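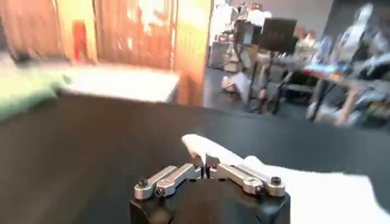
Hubmann Trail School Opens Fall Registration

The Hubmann Trail School, the education arm of the Fernarik Preserve Association, has opened registration for its fall field classes. The program includes five guided courses in geology, bird life and map reading, each lasting two days. Classes meet at the Endberg visitor center at 8 a.m.

"Our instructors know this land well and enjoy sharing it," said Kofi Mahama, director of the school.

The fee is $492 per person and covers park entry - lodging is separate. Association members may register first, beginning in August.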